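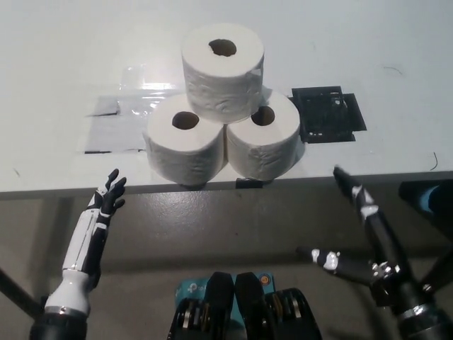
Aguirre
Household editor, Lanier Home Notes

Stacking toilet paper rolls in a small pyramid

Three rolls, two on the bottom and one on top, make the smallest stack that still looks like somebody meant it. It fits on a bathroom shelf, the top of a cabinet or the end of a table, and guests can find the spare paper without opening doors. The same method works for bigger stacks, which I cover further down.

What you need

Three rolls of the same brand and size. Mixed rolls are the usual cause of a leaning stack. A 300-sheet roll and a 600-sheet roll can differ in both width and firmness, and you will notice it as soon as the top one goes on.

A flat, hard surface. A smooth tabletop is good. A towel or a padded bench is not, as the bottom rolls tip toward each other under the weight.

Preparing the rolls

Take the rolls out of the wrapper by tearing it along the seam. If you pull a roll out through a small hole, the outer layer wrinkles and the loose end comes up. A few wrinkles on quilted paper don't matter for the stack.

Check each core. If the tube has been crushed in the bag, push two fingers in and round it out again. Then look for the loose end of the paper. Smooth it down against the roll, or turn it to the back once the roll is in place. The top roll in the picture has a little flap showing on its right side, and turning the roll would be enough to hide it.

Building the stack

1. Stand the first roll on its flat end. Press down lightly on the top to check that it doesn't rock.

2. Stand the second roll right beside it so the sides touch. Don't squeeze them together. Soft paper springs back and pushes the rolls apart later.

3. Look down at the two cores. The seam between the rolls is your center line.

4. Hold the third roll by its sides, with your fingers spread, and lower it over the seam. It should cover part of both holes below.

5. Let go slowly. If it leans, lift it straight up and try again. Sliding it drags the layers underneath and can shift the whole base.

How close to the edge

The base rolls can sit near the front of a table, but their full flat ends need to be on the surface. On a shelf people walk past, I set them back by the width of a hand. On a desk or worktable, keep cords away from the base — a cord that gets pulled will take the stack with it.

Making it larger

For 6 rolls, stand three in a row, put two over the seams, and finish with one. Line up the bottom row against something straight, such as a ruler or the table edge. A row that curves at floor level looks worse with each layer you add.

I would stop there for a bathroom. The Ciden shelf I use at home is too shallow for a second row behind the first, and a taller single row is easy to knock with an elbow.

Taking a roll

Always take the top one first. After that you have two rolls side by side, and they can stay that way until the next pack is opened. When you rebuild, put the older rolls on top so they get used first.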